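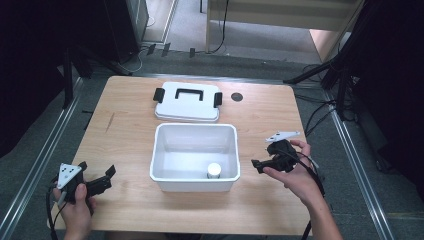

About Grurkell

Last updated: 19th December

Grurkell supplies lidded storage bins to schools, clinics, workshops and small offices. The company works from a single building in Sadusstead, where stock is received, checked, labeled and shipped. The current catalog holds 3,122 items, counting bins, lids, replacement handles, latch clips and dividers as separate lines.

What we supply

The main line is the Wolance series, a rectangular plastic bin with a flat lid, a carrying handle on the lid and latch clips on the short sides. The standard color is white with black fittings. Lids and bases are sold together or separately. A lid from one production year fits a base from any other year in the same size.

Bins are intended for small loose items: bottles, caps, cords, craft supplies, first aid stock. They are not rated for food contact or for outdoor use. Maximum load when carried by the lid handle is 20 pounds. Heavier contents should be lifted from under the base with both hands.

How items are checked

Each bin is opened on a table before it ships. The lid is laid flat, top side up, and the handle and all clips are inspected. The rim of the base is checked for warping and the inside walls for scratches. A small item is then placed in the base, the lid is closed, and the bin is lifted by the handle. Clips that release under this test are replaced. Bins with a damaged rim are recycled.

Sets returned by customers go through the same check. Returns are accepted for 90 days after delivery. Lids and bases should be sent back together, unlatched, with any labels removed.

Packing and storage guidance

We also write packing plans for customers who reorganize a stockroom or classroom. A plan lists what goes in each bin, which shelf it sits on and how the label reads. Humphreys, our second product line, was developed from this work and consists of shelf labels and printed inventory cards sized to the Wolance lids. Labels go on the short side of the base, below the clip. Labels placed on the lid are lost when lids are swapped.

Closed bins may be stacked on a level shelf with the handles folded down. Stock counts are carried out 2 times a year, the larger one in April, and orders placed during a count ship after it closes.

Contact: Grurkell, Customer Desk, Sadusstead | © Grurkell. All rights reserved. | Back to top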